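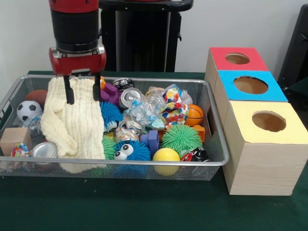

Unit 4: Sorting and Storing Small Items
Home and Classroom Organization, August session
Instructor: Fongchan Chareonsuk

Reading for this unit: pages on open containers in the Kashyap workbook. Bring your own basket or box of mixed items to the practical.

4.1 The mixed basket

Most homes and almost all playrooms have at least one container that takes whatever is on the floor at the end of the day. In this course we call it a mixed basket. It is quick to fill, so people keep using it. The trouble comes later, when someone wants one thing out of it and has to empty the whole lot.

A mixed basket usually holds four kinds of things:

- toys that belong there (balls, rubber animals, bricks)
- toys that belong to a set kept somewhere else
- cloth, such as a baby blanket, a muslin or a doll's clothes
- trash and recycling, mainly cans, bottles and wrappers

The last two cause most of the work. Cloth takes up far more room than it needs when it is bunched up, and it hides small items in its folds. Empty drink containers get picked up with the toys when a room is cleared in a hurry.

4.2 Order of work

Take the cloth out first. Lift it from the top, slowly, and shake it over the basket so that anything caught inside falls back in. Fold it and put it aside for the wash or the linen shelf.

Next, take out cans, bottles and wrappers. Check cans for sharp edges around the opening, above all any that have been crushed. These should never go back in with toys.

Then sort what is left. Balls are the easiest group to start with because they roll to the edges and are easy to spot. Soft spiky balls tend to catch on each other, so pull them apart gently. Their tendrils tear if you tug. Bricks and blocks come next, then figures and animals. Leave anything you can't name until the end.

Wipe out the basket before refilling. Wire mesh can be brushed and rinsed. Let it dry fully before you put fabric toys back.

4.3 Mesh, solid or lidded?

Wire mesh lets you see the contents from the side and lets air through. It is a good choice for balls and larger rubber toys. It is a poor choice for beads and game pieces, which drop through or get stuck. Solid tubs are better for those. Lidded boxes stack well but get opened less, so keep them for sets that are used once a week or less.

4.4 Boxes beside the basket

Once a basket has been sorted, the small groups need a place of their own. A few open or holed boxes next to it often do the job. A hole in the top lets a child post small items through without taking the lid off. Different colors on the tops help children who don't read yet. Setting the boxes in steps keeps each top in reach.

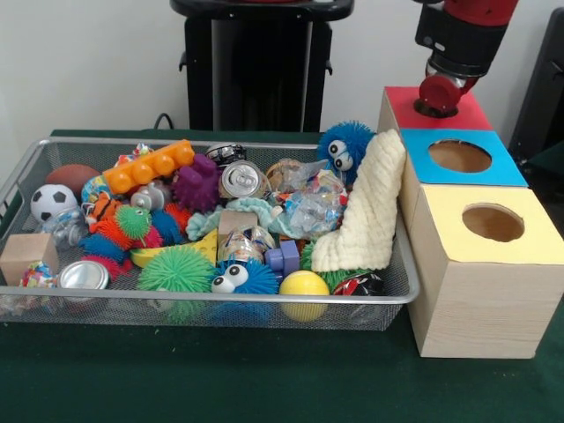
Fig. 2. Mesh basket of mixed toys with three stepped boxes, tops in red, light blue and pale yellow.

Points to discuss in your group:

What would you take out of this basket before anything else? Which items could go through a round hole, and which would need an open tray? Would you keep the spiky balls together or divide them by color?

There is more than one workable answer. In the Ikenmont group last term, half the class sorted by material and half by type of play. Both ways held up for the first week. The material groups were harder for the children to keep going on their own.

4.5 How full is too full

As a working rule, stop filling at two-thirds of the height. Items that sit above the rim fall off when the basket is carried, and items at the bottom are forgotten. If a basket is always over the line, remove things from the room before buying a second basket.

Assignment

Sort one mixed basket at home. Write up to 900 words covering what you found, the groups you chose, what left the basket for good and where it went. Include a simple sketch of the new layout. Hand it in at the Plondby room before the 2 p.m. practical.

Home and Classroom Organization | Course office, room 923 | Back to top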